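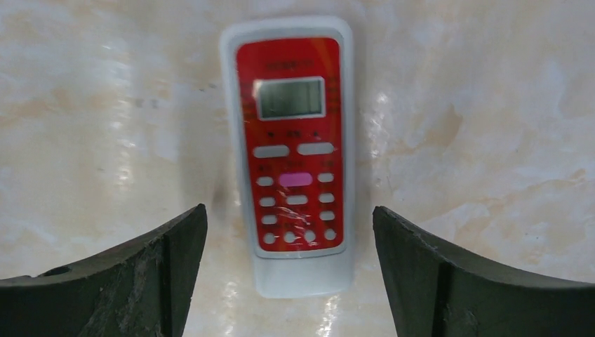 Wrist-View Grasping: Progress to Duvano, February

Prepared by Nour Sabbagh, 24 March 2024

Work this period was on the grasp planner for flat household objects. The remote control in its translucent cover is still our hardest item. The cover and the glossy surface both throw glare, and the segmentation model kept merging the two. At the lower end, where the cover is plain and pale, the mask often stopped at the red faceplate and the planner put the grasp too high.

Ching-wen Cheung retrained the model on 1,000 wrist images with the reflections labeled as their own class. The mask now reaches the end of the cover in most test runs. Bright patches between the fingers still cause trouble at close range.

Meirion Morgan rewrote the approach controller. It centers the object between the open fingers and stops before contact to take one more image. This adds 2 seconds per pick. We would like to cut that down, but the check stays in for now.

Log replay is done and in use at Avamstead and Cindport.

Open items:
Depth dropouts on polished surfaces
Finger calibration drift, assigned to Tomos Samuel
Button pressing, not started

Spending is on plan. We are not asking for changes to the schedule.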